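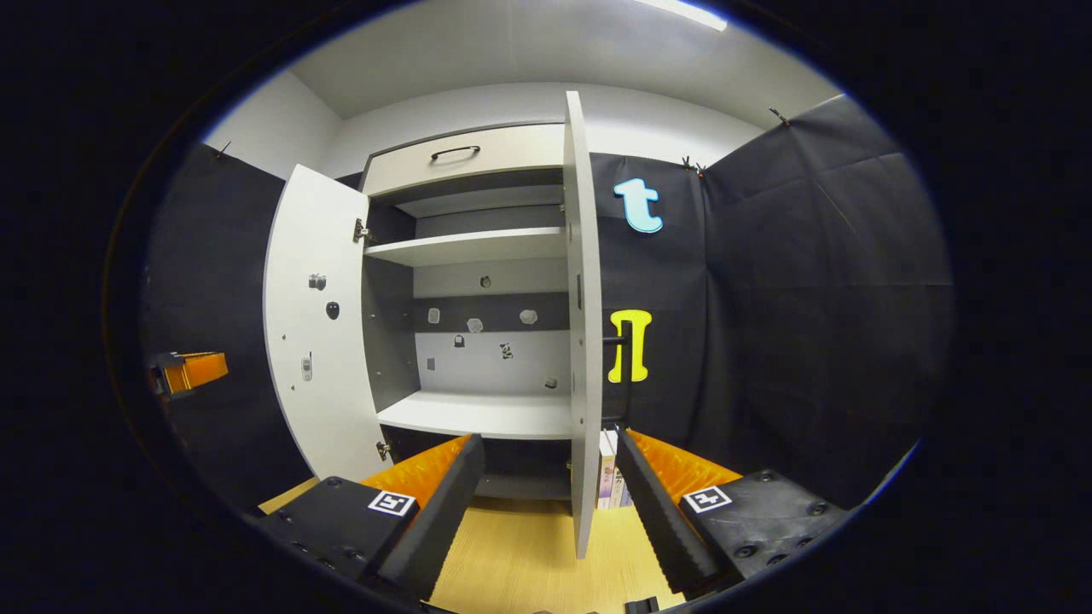 Minutes of the Homlow craft room meeting, 10 September 2023

I'm taking the minutes again, so you get them my way (sorry to anyone who likes them short!). There were 12 of us, which meant two people perched on the radiator cover, and we started late while the kettle made up its mind.

1. The white cabinet

Most of the evening went on this, so I'll put it first. The doors were open the whole time so we could all have a look and argue properly. Everyone likes the cabinet. What we can't agree on is the magnets, which have crept onto the inside of the left door as well as the back wall, and the question was whether they stay.

One side said they're clutter and the shelves are meant for paper and glue. The other side (me included) said they're the best thing in the room. I'm very fond of the camera one on the door, and there was a lot of love for the tiny padlock and the little black-and-yellow figure down low. Somebody asked if the plain white ones on the dark band could be used to hold up the sign-out slips, and that got nods from both camps, so that's what we're doing.

Agreed: magnets stay. Slips go on the dark band. No new magnets on the left door before the October meeting, please, and I will be looking.

We also talked about what goes where. Card stock on the deep shelf at the bottom, paints on the middle one, and the narrow one under the drawer for flat things like stencils and rulers. The drawer is for scissors and craft knives only. It is not for batteries, takeout menus or half a granola bar.

2. The letters on the black cloth

A few of you asked about the blue t and the yellow pi. They're staying up! The math club loves them and the rest of us have gotten used to them. There was a suggestion to add more letters and spell a word, but we spent ages on which word and got nowhere, so it's carried over.

The cloth itself is fine for now. I said I'd pick up a few spare black clips to match the ones along the top, and I'll bring the receipt.

3. Quotes for a second cabinet

We had two. Follska came in at 3014 for a built-in unit along the whole wall, and there was a bit of a silence after I read that out. Ferraro quoted 102 for a plain one we'd put together ourselves. I don't think I need to tell you which way the room went. Before we order I'm going to check that the doors can open all the way without hitting the table, as we'd all be cursing it by the second week.

Agreed: go with Ferraro if the measurements work.

4. Fendmont open day

They've asked us for a table again. We said yes. We need 14 card-making kits, bagged and labeled, and I've got a sheet going around for people to sign up to pack them. So far it's got my name on it and a coffee ring.

5. Anything else

The sink tap is dripping again. Whoever borrowed the long metal ruler, could you bring it back, no questions asked. And thank you for the lemon cake, I had two slices and would like the recipe.

Next meeting is in October, same room, and I'll send the date once I've checked the booking.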